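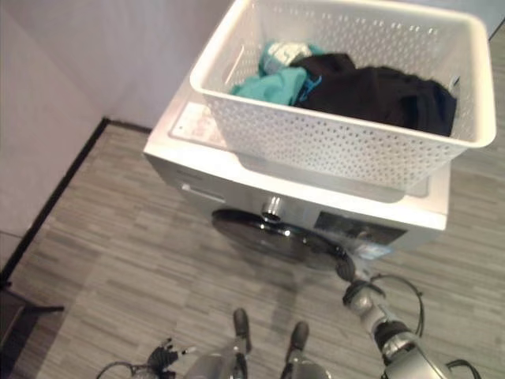
Section 3. Planning and budgeting for a laundry station

Read this section before you order a Sestby unit or any accessories. It covers the space, the washing machine, the spare parts and the running costs you should allow for. Installation is covered in Section 4.

3.1 Before you ask for a quote

1. Decide which jobs the robot will do at the station. Loading a front loader from a basket is the base task. Sorting, folding and carrying between floors are quoted separately.
2. Write down the make and model of each washing machine the robot will use, and keep the appliance manuals handy. The supplier will ask for the door height, the door swing and the type of controls.
3. Measure the floor in front of each machine. Measure again with the door fully open.
4. Check the flooring. Hard floors and low-pile carpet are both fine. Thick rugs and loose mats must come up, so allow for the labour if they are glued or tacked.
5. Send the sheet to Skustora with your quote request. Quotes are held for 60 days.

Note: The quote covers one station. If you have machines in two rooms, ask for a second station set-up and not a second robot. The set-up is the smaller cost by a long way.

3.2 Choosing the basket

The basket matters more than most buyers expect. The unit takes hold of the rim, so the rim has to be stiff enough to carry the load without folding.

1. Choose a rigid plastic basket with a solid rim. Soft-sided hampers and fabric bags will not work.
2. Check that the basket can sit steadily on top of the washing machine. A small overhang is acceptable.
3. Buy at least three of the same model. Each different basket has to be taught to the robot, and teaching time is charged by the hour after the first one.

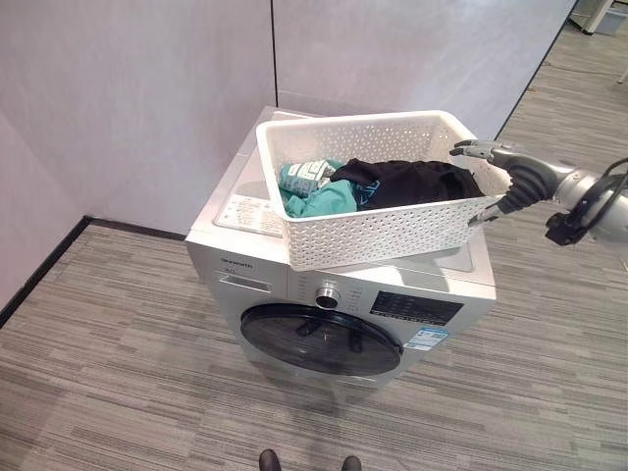 Figure 3-2. Hand at the basket rim, basket on top of the machine.

Caution: Do not load the basket past the rim. Heavy wet items such as towels and jeans should be split between baskets. Rim damage is not covered by the Sestby warranty.

3.3 Hands and spare parts

The hands are the parts that wear. Budget for them as you would for tires on a delivery van.

1. Order one spare set of finger pads with the unit. Pads are cheaper in the first order than they are later.
2. Ask whether your hands are the standard or the Favach type. Pads do not swap between the two.
3. Set aside money for one cable kit. Cables outside the arm can snag on door handles and basket rims, and a snagged cable will stop work until it is replaced.
4. If the station will run every day, price the Sitompul service plan against paying per visit. The plan includes 11 service hours a year. Hours not used do not carry over.

Note: Delivery of spare hands can be slow before the end of the fiscal year. If your budget closes in March, place the order in January.

3.4 Door side and clear floor

Front loaders open to one side, and the robot has to stand clear of the door while it reaches the drum. Plan the station with the door open, since that is when space is tightest.

1. Open the door as far as it goes and mark the outer edge on the floor with tape.
2. Leave standing room for the robot outside the tape, with space for both arms to move.

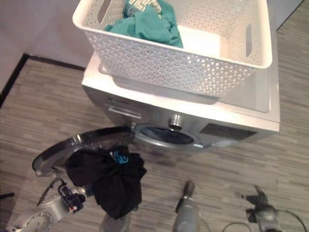

3. Move shelves, bins and drying racks out of the marked area. If something can't be moved, note it on the site sheet so the reach can be checked before you pay the deposit.
4. Where the door opens against a wall or another appliance, price the cost of moving the machine. Plumbing work is not part of the quote.

Caution: Keep people and pets out of the marked area while the robot is working. If the room is also a hallway, include the cost of a gate or a door sensor.

3.5 Deposit and set-up costs

1. A deposit of 25 per cent is due with the signed order. The balance is due on delivery.
2. Set-up labour is billed separately and depends on the site sheet. Changes made after the sheet is approved — a new washer, a different basket, a new room — are billed as extra teaching time.
3. Keep a copy of the approved sheet with this manual. You will need it for Section 4.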